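Trays, boards and one very fiddly plug – a thread

1/ Friday bench thread! A few of you asked how I lay out a small board-and-harness job, so I'm going to ramble through the one on the table for Sesari, which is what we're calling our little fan controller. Grab a coffee.

2/ First thing, the table. White top, and I will never go back to the old dark mat. A dropped screw shows up on white. On the dark mat it was gone until somebody stepped on it (usually me, usually in socks).

3/ Then the trays. Four yellow-orange ones, two down each side, and a stainless steel one in the middle. Sides are for parts, middle is for the unit you're working on. I've tried it with everything in one big bin and I lost a whole afternoon to untangling wires.

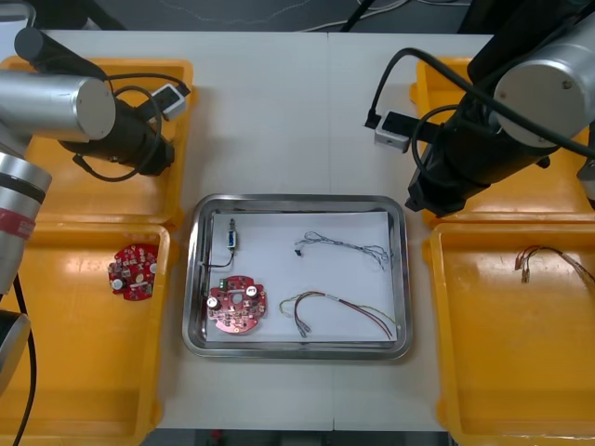 4/ BOARDS
Red, round, and a pain to stack, so I don't stack them. One board to a tray while I'm working, flat, parts facing up. The batch is 12 boards and the rest stay in their bags till I need them. Yes it's slower. I also haven't scratched one since August.

5/ Hold them by the rim, please. I know the big tall components look like handles!! They are so not handles. Bautista (the shop we used before this one) sent back a box where half the caps were leaning like fence posts.

6/ HARNESSES
OK so this is the part I love. Red wire, black wire, and a yellow and green pair twisted together. Red and black finish in flat spade terminals with clear sleeves, and the twisted pair goes to a tiny white plug. The mate for it is the little white socket down near the edge of the board.

7/ Before you go anywhere near the socket, lay the harness down loose and let it curl the way it wants. Mine likes to make one big loop. If you force it straight it springs back the second you let go and takes the plug with it. Line the plug up below the socket first, then push – thumb flat, no wiggling.

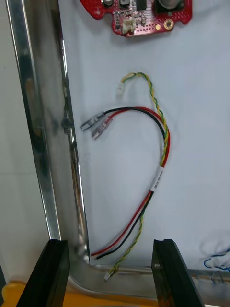 8/ Flultix replied asking if you can just crimp the spades last, after the plug is in, so there's less wire flopping around while you line things up.

9/ You can, but I don't like it. Crimping over a populated board means little bits of copper going everywhere, and I'd have to vacuum. Ends done first, plug second. If the flopping bugs you, a bit of low-tack tape on the bundle works great.

10/ Last bit is the steel tray. I line it with a sheet of white paper, board toward the left, harness on the right. The paper keeps things from skating around on the metal, and I can scribble the unit number on it when I'm done. Cheap printer paper is fine, I bought a pack from Cerolent and it'll outlive me.

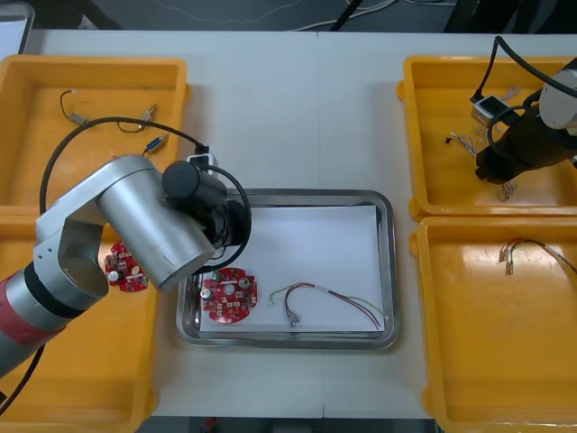
11/ CLEANUP
Paper out, tray wiped, leftover harnesses back in a side tray with no knots. I give it 8 minutes at the end of the day and set a timer or I'll start "just one more" and be here until dinner.

12/ Next week is the housing and the 2 screws that never want to start straight. Send me your tricks for those, I'm all out.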